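Category: Jobs / Part-time and hourly / Coffee counter

Mon 21 December
By Henrike Ruppert

Counter and restocking assistant, mornings, Kohlhase coffee corner

Kohlhase is looking for one person to help at our coffee counter from Monday to Friday. The work is part-time, 21 hours a week, and the contract is for one year with the possibility to make it longer. We would like to fill the place in January, but for the right person we can also wait a few weeks.

The coffee corner serves the people who work in the building and their visitors. It is a small place. Guests take their drink at the counter and most of them go back upstairs with it, so we use a lot of cups, lids and paper sleeves, and a large part of this job is to keep these things in order. The making of coffee is done by our two baristas. You will learn the simple drinks from them during the first month, and you will help them when the line gets long.

Your tasks

– Opening the counter together with the barista at 7:15 and wiping the surfaces. They are white and glossy, and every fingerprint can be seen on them.
– Taking the paper sleeves out of the carton, knocking the stack even on the counter and putting it upright in the clear plastic box, with the printed side to the front. A stack that is pushed in crooked gets bent corners, and then the sleeve does not slide on the cup.
– Sorting out sleeves that are torn, creased or badly printed.
– Filling up the candy in the bamboo basket and keeping the woven baskets on the side cabinet tidy.
– Checking the delivery against the list. Our cups and lids come from Plelta, and one delivery has normally 1143 pieces in mixed sizes.
– Writing down what is low before you go home, so that Ottmar Bauerfeind can order it the same afternoon.
– Answering easy questions from guests in a friendly way.

What we expect

You do not need a diploma or experience in a café. We have had very good colleagues who came from a library, from a bakery and from a post room. More important for us is that you like to work with your hands, that you see by yourself when something is out of place, and that you can be calm when six people are waiting at the same time. You should be able to stand for several hours and to lift cartons up to ten kilos. Please tell us if lifting is a problem, we can talk about it.

You need enough English to speak with guests. If you also read some Chinese it is a help, as the printing on part of our paper goods is in Chinese, but it is not a condition. Baltasar Tejada has worked here for four years without it and knows every carton.

What we offer

– Fixed hours, 7:15 to 11:27 with no weekend work
– Paid training in food hygiene
– Free drinks during the shift, and lunch in the canteen at the staff price
– Five weeks of paid vacation, calculated on your hours
– A locker and two work aprons, which we wash for you

The wage is paid by the hour according to our house scale. We will tell you the exact amount on the phone before you come for an interview, so that you do not travel for nothing.

How to apply

Please write us a short letter, one page is enough, and add a list of your former jobs with the years. A photo of yourself is not needed. You can leave the papers at the front desk in an envelope marked "Counter 482", or hand them to Ute Vogler in room 97. She can also answer questions about the contract.

We invite people for a trial morning before we decide. It takes two hours and it is paid. You will fill the boxes, serve a few guests and drink a coffee with the team. Bring closed shoes, please, and tie back long hair. After the trial morning you get an answer from us within one week, also when the answer is no.

We are glad about applications from people of every age, and from people who come back to work after a long break.

Last updated: December, contact room changed 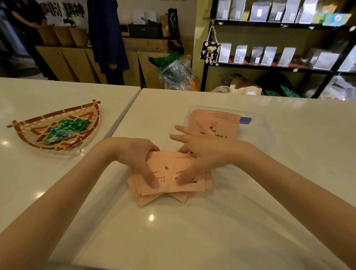
Coffee sleeves at the counter, with the next stack standing in its box and the candy basket to the left.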